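# Two hands, one cube, and a lot of patience

*Sep 1, 2026*

I promised Thérèse Doucette I would finally write something about what I've been doing with my evenings, so pour yourself a coffee.
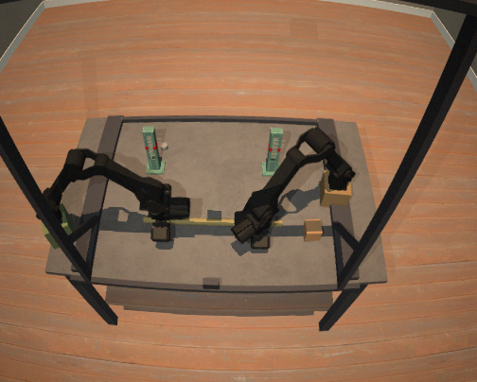
When Dale Beaudoin first got me into teleoperation back in May, I figured I'd be good at it. I've played piano since I was a kid, I can back up a trailer, how hard could it be to steer two arms in a simulator? Well! My first night I spent the better part of an hour chasing one little cube across the table, and I went to bed seeing it when I closed my eyes.

The way it works at Drirkora (that's our name for the project, and no, I still can't spell it on the first try) is that I hold a controller in each hand and the arms follow along. Every run I finish gets saved as a demonstration, and the good ones go into the pile the policy learns from. The bad ones go in a folder Dale calls Virnlow, and I've contributed generously.

What I had to unlearn was hurrying. In real life I reach for a mug without thinking, with my wrist turning and my fingers opening all at once. With the arms I do better if I get over the object first, let everything settle, and then come straight down. I also move only one side at a time unless the job really needs both. The left arm is my trouble spot, especially when its elbow is out wide and I lose track of how far the gripper has to travel to clear the posts. I've bumped those more than I care to say.

The cube is still my favorite thing to practice on. The boxes are harder for me, because a grip that's a little crooked at the start only gets more crooked as you lift, and then you have to decide whether to fix it or start over. Dale says fix it, and keep the run! He likes the policy to see a few recoveries, and I've come around to his side on that (mostly).

Last night I did 6 keepers in a row, which is a record for me, and then dropped the seventh while reaching for my tea. Thérèse, your turn on Thursday. The chair squeaks, bring a cushion.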